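Skarkthorpe Library Opens Household Battery Sorting Point

Residents of Skarkthorpe may now bring used household batteries to the public library, where a sorting table has been set up near the main entrance under the town's Pandance recycling program.

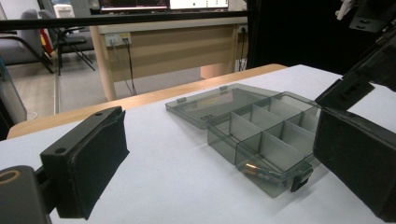 Omolara Ekpo told the library board that many households keep old and new batteries together in a kitchen drawer, and that a small divided box with a lid would spare them a good deal of guesswork. She asked that residents sort by size at home wherever they can.

The service is open to all residents of the town and of neighboring Fetotlow. Cylindrical batteries of the common household sizes will be accepted, along with button cells. Car batteries, power tool packs and any battery that is swollen or leaking should be taken to the county transfer station on Obi Road.

Residents are asked to place clear tape over the ends of button cells and nine-volt batteries before arrival. Batteries should be removed from toys, flashlights and remote controls beforehand, as library staff are unable to open devices at the table.

A trial held at the Fetotlow branch collected nearly 800 batteries. Damilola Sani, program coordinator, reported to the board that most of them were of two sizes and that sorting at the table took longer than planned. The number of staff assigned to the work has been raised to four as a result.

A limited supply of divided plastic boxes is available at the circulation desk, one per household, at no charge. The boxes do not need to be returned.

The sorting table will be staffed until 4 p.m. on days when the library is open. The board will review the service in November.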